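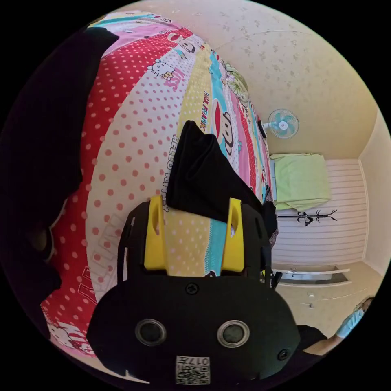

Folding Small Laundry on a Bed: Effect of Surface and Fold Sequence on Finished Size

Afshin Bahrami
Household Methods, second-year project, Trallodton

1. Purpose

Most folding guides assume a table. In the student houses at Trallodton the usual folding surface is the bed, which is soft and covered with a spread that moves under the hands. The project measured how much this changes the result for small items, and whether a different fold sequence makes up for it.

2. Materials

Dark, plain cloth items were used for all trials. The bed was made up with its normal cover, a patchwork-style spread in broad diagonal stripes: red with white dots, pale pink with red dots, yellow, turquoise and hot pink, with Hello Kitty and Paul Frank prints between them. A green floral pillow stayed at the far end. The cover was kept for two reasons. Black cloth shows clearly against it, so a crooked edge is easy to see, and the stripes give straight lines to work from. The dots were of no use for alignment.

The comparison surface was a kitchen table with no cloth on it. Finished size was read with a steel ruler. Stack height was read under a flat board after a one-minute wait.

3. Method

Two sequences were compared.

Sequence A (halves): fold side to side, then top to bottom, then top to bottom again. Smooth after each fold.

Sequence B (thirds): fold each side in to the middle third, smooth once, then fold the length in thirds.

Each sequence was done 28 times on the bed and 28 times on the table. A fold was rejected if any edge was more than 10 mm out of line with the one under it. Items were shaken out between trials. The cover was pulled flat at the start of each set and left alone until the set ended, so that any creeping of the fabric would affect the result.

4. Results

On the table, the two sequences gave nearly the same finished size and very few rejects. On the bed, Sequence A gave the most rejects of any set. Most of them came at the third fold, when the bundle is thick and the rounded edge rolls back as it is released. Sequence B had fewer rejects on the bed, and its stack came to 118 mm against a slightly higher stack for A.

Smoothing by hand after each fold made things worse on the bed. The palm pushes the mattress down and drags the cover, and the lower layer of cloth goes with it. Pressing straight down worked better than wiping across.

5. Sources of error

All folding was done by one person, and speed was not controlled. The mattress is softer in the center than at the side, and trials drifted toward the center as each set went on. The first few folds of Sequence B on the bed were practice in effect, but they were left in the count.

6. Further work

Repeat both sets with light-colored towels, which are thicker and may not hold a third at all. A thin board laid on the bed should also be tested. Raw readings are in Appendix A and the reject log is in Appendix B.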